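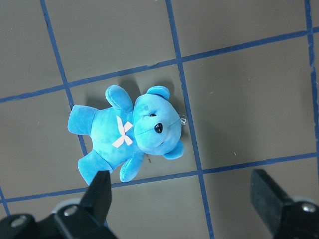
Henness Miniatures
Jun 18, 2019
The Bremcombe Militia box is up on the store this morning. 28mm, hard-wearing resin, black powder era. You get 50 foot figures, four officers and two light guns with crews.

Henness Miniatures
Bases are in the box, flags are not. Amerley Mahama is still drawing the flag sheet and it should be ready in August. Anyone who orders before then gets it mailed free.

Henness Miniatures
Price is $98. Bought as separate packs, the same figures come to a fair bit more.

Henness Miniatures
A few people asked about points. Under the Wultusstead rules the whole box comes out at 761 with the guns, so you'll want some cavalry to fill out a standard game. The Esfahani lancers fit the period and the scale.

Henness Miniatures
Sculpts are by Benedicta Darko. Heads are separate on the foot, bodies are one piece. The officers have a choice of sword arm or telescope arm.

Henness Miniatures
Wash the parts in warm soapy water before priming. Use superglue, plastic cement won't hold.

Henness Miniatures
Orders placed today go out Friday. Overseas orders go out Monday. If your old Bremcombe gun crews came with the short ramrod, email us and we'll send the longer one.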